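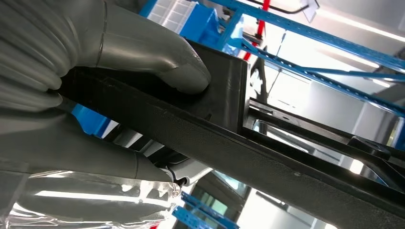 Vasthorpe Seed and Cutting Tray, Full Size

Product details

The Vasthorpe is a rigid full-size tray for raising seedlings, rooting cuttings and carrying small pots. It is made for growers who use the same trays year after year and are tired of throwing away split ones every spring. The tray is sold with or without drainage holes, and both versions take the same lid and the same inserts.

The walls are thicker than on our standard range, and the rim is folded down and ribbed underneath. A full tray of wet compost can be picked up by one end without the middle sagging. We would still suggest two hands for a tray that has just been watered.

Material

Vasthorpe trays are moulded in Viltex, a recycled polypropylene. It stays flexible in cold weather and does not go chalky after a summer on an outdoor bench. The colour is black throughout, so scratches do not show. Small differences in shade between batches are normal with recycled material and make no difference to the strength.

The outer faces have a matt, slightly rough finish. This gives a better hold with wet gloves. The inside is smooth so that root mats and old compost wash out easily.

Versions

Vasthorpe D (drained). Slotted base with raised feet. Use this for seed sowing, pricking out and any job where water needs to get away. The slots are narrow enough to hold fine compost without a paper liner.

Vasthorpe S (solid). No holes. Use this as a drip tray under the drained version, for watering pots from below, or for standing plants indoors on a windowsill or table.

A D tray sits inside an S tray with a small gap below, which gives room for a shallow layer of water or a strip of capillary matting.

Sizes and weights

The full-size tray fits standard greenhouse staging and most heated propagators sold for full-size trays. If your propagator has a moulded base with ridges, measure the inside before ordering, as the rim on the Vasthorpe is wider than on thin trays.

Each tray weighs 776 g. The lid, if ordered, weighs 173 g.

Trays are supplied in packs of 3. Lids are sold singly. Trade customers can order by the pallet, and the price is worked out on request.

Inserts and accessories

Owino cell inserts drop straight into the Vasthorpe and lift out by the two end tabs. They come in three cell sizes: small for lettuce, onions and bedding plants, medium for brassicas and most annual flowers, and deep for sweet peas and beans. The deep insert raises the height of the planted tray, so it cannot be used under the standard lid.

Clear lid with two sliding vents. Open the vents once most of the seed is up, and take the lid off altogether on warm days.

Label clips. These push on to the rim and hold a standard plant label upright at the end of the tray. They are reusable, but can be stiff for the first few uses.

Capillary matting, cut to size. Wash at 30 degrees and dry flat. Do not tumble dry.

Using the tray

Fill to just below the rim, tap the tray on the bench once or twice to settle the compost and level off with a board. Water before sowing and let the tray drain. Fine seed such as lobelia or begonia should be left uncovered or given a thin dusting of vermiculite.

For cuttings, a half-and-half mix of compost and sharp sand works well. Put the cuttings in round the sides first, as the compost there drains a little faster.

Trays of seedlings being hardened off can be put outside during the day from April in most areas and brought back in at night. Do not leave solid trays out in the rain with plants in them. They fill up quickly and the roots will drown.

Cleaning and storage

Knock out the old compost and let any left in the corners dry, then brush it away. Wash in warm water with ordinary washing-up liquid. If you have had damping off or any other disease in the tray, follow with a garden disinfectant at the strength given on the bottle, and rinse well.

Do not use boiling water or a steam cleaner. The tray can be put through a commercial tray washer on a setting up to 60 degrees.

Trays nest for storage. Stack them dry, because wet trays grip each other and are awkward to separate. A stack that has stuck will usually come apart if the ends are flexed gently. Keep stacks out of direct sun when not in use.

Guarantee

Vasthorpe trays are guaranteed against splitting and cracking for ten years in normal garden or nursery use. The guarantee does not cover damage from heaters, burning, vehicles or animals. Keep your receipt or order number. We may ask for a photograph of the damage before sending a replacement, but we will not normally need the tray back.

Lids and inserts are guaranteed for 2 years.

Delivery and returns

Orders placed before noon are packed the same day, except at weekends. Large orders go by pallet carrier and need someone there to sign. Please tell us when ordering if your lane or gateway is not suitable for a lorry.

Unused trays can be returned within 30 days. Return postage is paid by the customer unless the goods are faulty or we have sent the wrong item.

The Vasthorpe tray is made and sold by Fludska Garden Supplies. The half-size version is out of stock until February. To be told when it is back, leave your email address on the half-size tray page.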